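Mola arm: second build report

The second arm in the Mola project is assembled and running on the end bench of the workshop. The first report covered the choice of servos and the printing of the links. This one covers assembly, cabling, calibration and the first runs of the pick-and-place task. Readers who only want the files will find them in the shared folder under Tramska, which is the name we are using for the controller code.

Printing

All structural parts were printed in black at 22 per cent infill. The earlier set was done at 18 per cent and the shoulder bracket flexed under load, enough to move the gripper tip by several millimetres at full reach. The reprint is stiffer and the tip now settles without visible bounce. Tomás Brophy redrew the perforated plates so that the holes match the fixings we already stock. Anyone printing from the old files should delete them, as the hole spacing is different and the two versions do not mix.

Clean the servo pockets with a flat file before fitting. A servo forced into a tight pocket will sit crooked, and the horn screw then pulls the joint out of line. Fit every horn with the servo powered and held at its mid position. Two joints on this arm were fitted unpowered and had to be taken apart again.

Cabling

The servos are daisy-chained. Leave a loop at each joint long enough for the full range of travel, then move the joint by hand to both ends before closing anything up. The elbow needs the most slack. On the first arm the lead at the wrist was too short and worked loose from its socket after an evening of use.

The camera on the gripper has its own cable. It was first tied along the forearm, where it pulled on the module whenever the wrist rolled. It now leaves the arm near the elbow and runs free in a wide curve to the camera. The drawback is that the curve can catch on things standing on the table, so keep the left side clear when running at speed.

Calibration

Calibration is by hand: each joint is moved to its end stops and the readings are stored. Do this again after any servo is replaced. The Rätsep script checks the stored values against the limits in the configuration file and refuses to start if a joint is outside them. It does not check that the joints were moved in the right order, so read the prompts.

Pick and place

The task is to grasp a small blue cube and drop it in an open yellow box. Training data comes from runs driven by hand with the leader arm. Each run is recorded with both the joint readings and the camera view. Recordings are capped at up to 3,000 steps, and longer ones are thrown away. Please put the cube down in a different place for each run, including close to the base, where the current model is weakest. Grasps on a corner of the cube should be kept in the set provided the cube reaches the box.

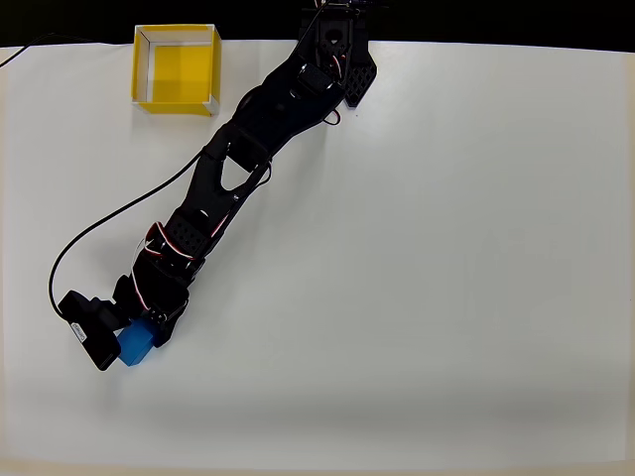
Gruris power board

The replacement board has been ordered. Until it is fitted, run one arm at a time from the bench supply and switch off at the wall before unplugging any servo. There are 3 spare fuses in the drawer under the bench. Enter any you use in the workshop log.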